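Speaker notes: What the tea box taught us about automating small jobs
Reginald Alcantara, Tallstead
June

Slide 1. Opening

Thanks for having me. I look after workplace services at Tallstead. That means reception, mail, meeting rooms and the kitchens. I'm not an engineer. I was asked to talk about what happens to people's jobs when some of the work goes to a machine, and I'm going to stick to the part I know.

Our building has 2000 people in it on a busy day. There are 20 kitchen points, two of them big ones beside the boardrooms. Somebody has to fill, wipe and tidy every one of those, and for a long time that was a paid job people did from six in the morning.

(Ask for a show of hands: who has a hospitality or services team in house? Who contracts it out?)

Slide 2. Where we started

We brought in automation in two steps. The first was the Odier stock system, which tells us what has left the storeroom and what needs ordering. The second was the Pudar trial, where an arm on a bench does some of the restocking and sorting before the trolleys go up.

The stock system was the bigger change, even though it gets no visitors. Before it, Clyde Pennington kept the order book by hand and could tell you which floor drank peppermint. After it, the order went out at 4 pm whether Clyde looked at it or not. He said at the time that he felt he had been moved from the front seat to the back. I'll return to that.

Slide 3. What the work is

People upstairs think of this as pouring things into boxes. When we sat down with the Pudar people to list the tasks, the list kept growing. Take out what's in the wrong compartment. Throw out the torn packets. Put the oldest stock on top. Lay the sticks so a guest can pick up one without dragging out four. Emmett Blackwood has done this work longer than anyone in the team and he had never written any of it down. Nor had we ever asked him to.

(Pause on the picture. Let them look before going on.) 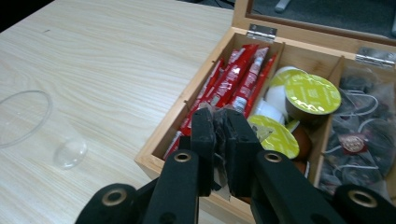 Refreshment box on the bench: red sticks, capsules and tea bags, one compartment each.

There are three different problems in one box, and the team knew that long before the engineers did. The stick packets are slim and shiny and they slide over each other. The capsules are stiff, but they land any way up and wedge against one another. The tea bags come in clear wrap with strings, and if you pull one you may get its neighbour.

Emmett does all three without looking. The arm had to be set up separately for each. Tea bags were the hardest and we still do those by hand. I'd put that in your notes if you're pricing anything like this: ask to see it done with your own stock, in your own boxes. The sales demo we were shown used cartons.

Slide 4. What changed for the team

The early start went from six to seven. That was welcomed by most, and it hurt two people who relied on the early loading in their pay. We should have sorted that out before the trial began. We sorted it out in the second month, after a complaint, and paid it back.

The lifting dropped. The bench work used to mean standing bent over boxes for a good part of the morning, and a fair bit of that has gone.

The talking dropped too. I didn't expect that one. Filling boxes was something people did side by side, and it was when new starters learned the building. Amado Talavera joined us during the trial and told me he had been there for weeks before he had a proper conversation with anyone on the team. We now roster two people on the bench for the first hour, partly to watch the machine and partly for that reason. On paper it looks like waste. I've had to defend it in every budget meeting and I expect to keep doing so.

(If running late, skip to slide 6.)

Slide 5. Who teaches the machine

The Pudar arm was trained from examples of people doing the job. Some of our own staff gave those examples, in paid hours, and I want to be clear that it was voluntary. Two people said no, and they were not asked again.

Those who took part got a different view of their own work. Emmett found out that he turns a capsule with his thumb before he lifts it. The engineers were very interested in the thumb. He got a bit tired of hearing about it.

There is a fair question about pay here. If someone's skill goes into a system that a firm then sells to other buildings, an hourly rate may not cover it. Our agreement with Pudar gives the team a one-off payment of 100 dollars for each session. The union delegate, Emmett Oyelaran, thought that was low and said so in writing. I think he had a point. The next agreement will be negotiated with him in the room from the start.

(Yes, two Emmetts. Say the surname each time or people get lost.)

Slide 6. Jobs

You'll want to know whether anyone lost work. No one was let go. One person retired and was not replaced, so the team is smaller than it was. I don't want to dress that up. If you only count redundancies you'll miss it, and the staff certainly won't.

Clyde now handles supplier problems and returns. He gets the Odier order an hour before it goes out and can change any line. That was his idea. He changes something most days, usually because of a conference or a school visit the system has no way of knowing about. He is paid a grade higher for it, and he tells me he would still rather have the book.

Slide 7. What I would do differently

Write down the tasks with the people who do them, before you speak to a supplier. Check every allowance tied to a start time. Agree on the training payment early and get the delegate to look at it.

I would also have named one person on the floor who could stop the machine without asking me. For the first month they had to ring my desk, and I was often in a meeting. Nakamura, the contractor at our other site, gave that authority to the whole shift on day one and had far fewer arguments than we did.

Slide 8. Questions

Likely ones: cost (refer them to the handout), the tea bags (by hand until at least next year), hygiene (everything the arm touches is wrapped or sealed, and the bench is wiped down between runs), and whether guests have noticed. We had one comment card. It asked for more peppermint.

Contact: Workplace Services, Tallstead | © Tallstead | Back to top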